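What the wolf of Furnholm can teach us about the council tax

My gran used to tell us the story of the wolf of Furnholm, usually when one of us had been caught fibbing. I've heard it told five or six ways since, and I expect you could find a few more if you went looking, but her version went like this.

There was a village with a wolf in the woods above it. The villagers were frightened, so they paid a man to keep it away. He asked for one sheep a month, and they thought that was fair. After a year he asked for two, because the wolf was getting bigger. Then he needed a boy to help him, and a hut, and a second hut for the boy. By the end the village had 7 sheep left and the man had a very nice flock of his own. Then a girl walked up the hill one morning to look for the wolf and found an old set of bones under a tree. It had been dead for years!

Gran always stopped there. We'd ask what happened to the man and she'd say, "What do you think happened? They made him mayor," and go off to put the kettle on.

I thought of her in March, when I went to the budget meeting in Eltley. (I don't go to many of these. The chairs are dreadful and you can't hear a thing from the back.) There were 18 of us in the public seats, which the clerk told me was a good turnout. We were there about the emergency levy, the one that came in after the floods and was meant to last two winters. It's still on my bill. It's on yours too, if you live this side of the river, and it goes up a bit every year along with everything else.

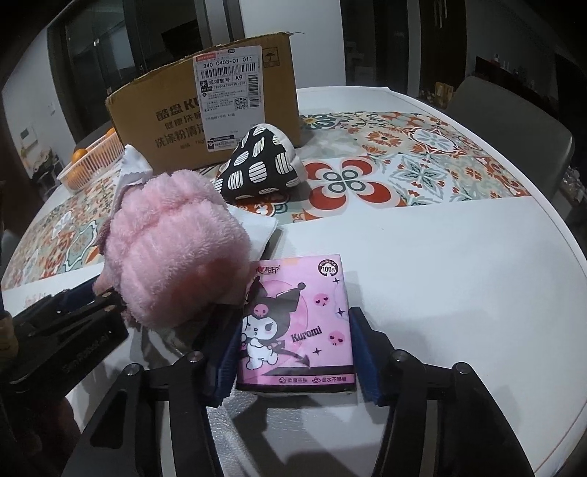 Anyway, a woman called Heike Hamann stood up and asked the question I'd been too shy to ask. What is the levy for now? The flood wall is built. The pumps are in. She had the figures with her on a bit of folded paper, and she said the average household had paid £888 since it started, and could somebody please tell her which part of that was still an emergency.

Well, the answer took over 50 minutes. We heard about resilience, and then about preparing for resilience, and there was a long bit about a contract with a firm called Skonden that I'm afraid I lost the thread of. What I didn't hear was a date. I wanted one of them to say "it ends then", and they wouldn't, and I went home cross and ate toast standing up.

Now, I'm not one of those people who thinks all tax is theft. I like having my bins emptied. I like the library, and when the water came up Mill Lane I was very glad of the men with the pumps and I'd have paid double. There are real wolves. My brother-in-law thinks every one of them is made up, and he and I have had some very long Christmases over it.

But somebody has to be allowed to walk up the hill and look. And the man with the huts can't be the one who tells us what's up there — he's got a flock to think about. I don't even think he has to be a crook. I suspect he believed in that wolf more than anyone did, after all those years of being paid to.

The council in Simiyu Road's ward (my old one, before we moved) used to put an end date on every special charge. If they wanted to carry on past it they had to come back, explain themselves and vote again in the open. Sometimes they did, and the charge was kept, and people grumbled and paid it. It seemed a decent way of going about things and I can't see why we couldn't copy it here.

The levy comes up again at the next meeting. It starts at half past six and they do let you speak if you put your name down with the clerk first. I've put mine down. Bring a cushion.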